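Report of Visit to the Biltari Packaging Room, Gretasside

Date of visit: 08/03/2024
Report prepared by: Miroslava Sirko, Office of Purchasing and Storage
Host: Illia Boiko, Biltari

The Office of Purchasing and Storage accepted an invitation from Biltari to attend the morning session of its open day at Gretasside. The purpose of the visit was to review the boxes and panels proposed for the storage of small equipment at the Backlund building, and to learn how they are marked, handled and kept before delivery.

Visitors were received at the side entrance and signed in. Mr. Boiko gave a short introduction in the hallway and then led the group through the stockroom to the packaging room. The two rooms together occupy 3618 square feet. The stockroom is laid out in aisles wide enough for a hand truck, and flat stock is kept apart from assembled boxes. Our own storage area at Backlund mixes the two, and staff have reported difficulty in finding matching parts.

The first part of the session dealt with the finish of the panels. Mr. Boiko explained that pale surfaces show handling sooner than dark ones, and that the company prefers to agree in advance with each customer on what will be accepted. Small specks and light discoloration are recorded on the delivery sheet. Dents and damaged corners are grounds for return.

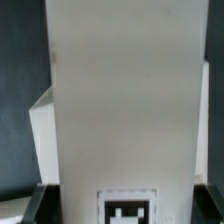
May a customer return a single panel without sending back the full order?
A single panel may be returned within the period stated on the delivery sheet, provided that the sheet number is given with it.

The group then discussed labels and part markings. At present, our office writes shelf numbers by hand on the outside of each box, and these become hard to read after a season of use. Biltari applies printed labels to its own stock and keeps a written list that links each label to a shelf.
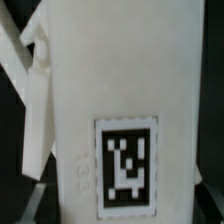
Our office has asked for some time whether a part should carry more than one form of marking. Labels can be replaced when stock is moved to another shelf, but staff also need a reference that stays with the part. One off-white piece examined during the session had both a square black-and-white printed label and the characters 133 worked faintly into the surface beside it. The characters run vertically and are the same color as the material, so that they can be made out only by their shading. The border of the label was ragged. It is recommended that any order placed by this office ask for cleanly trimmed labels and for part numbers in a contrasting color.

Mr. Boiko next spoke about edges and folds. He asked visitors to look closely at the places where one panel meets another, as most complaints received by the company concern these areas. Panels that do not sit properly against each other allow dust to enter, and boxes stacked on top will lean. He advised that assembled boxes be checked on arrival and again after the first month of storage.
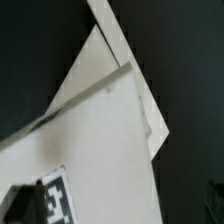 White panels, with the narrow gray ledge along the top edge of the front panel.

A printed stock list was handed out. It contains 79 entries, including the large format known at Biltari as Brutus. This format is intended for bulky items and is the one most likely to meet the needs of the Backlund building. The smallest order accepted is 200 pieces across all sizes, and sizes may be combined. Mr. Boiko stated that orders for the summer should be confirmed before July. Prices were not discussed in front of the group and will be requested in writing.

The final part of the session took place at the worktable, where visitors were able to compare sizes and ask about lids, stacking and the space needed for each format. Several questions concerned shelf depth. Visitors were advised to measure shelves at the back as well as at the front, and to leave a hand's width above each box. 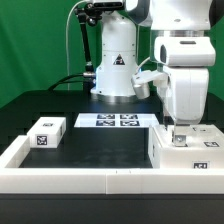
Packaging room, Gretasside. Large white box at the right side of the worktable.

The following actions are proposed:

1. Request written prices for the Brutus format and for two smaller sizes.
2. Measure all shelves in the east storage area at Backlund.
3. Separate flat stock from assembled boxes before any new order is received.
4. Prepare a label list in the same layout as the Biltari list.

The stock list and the sample delivery sheet are held by the Office of Purchasing and Storage and may be consulted on request. Thanks are due to Mr. Boiko and his colleagues for their time.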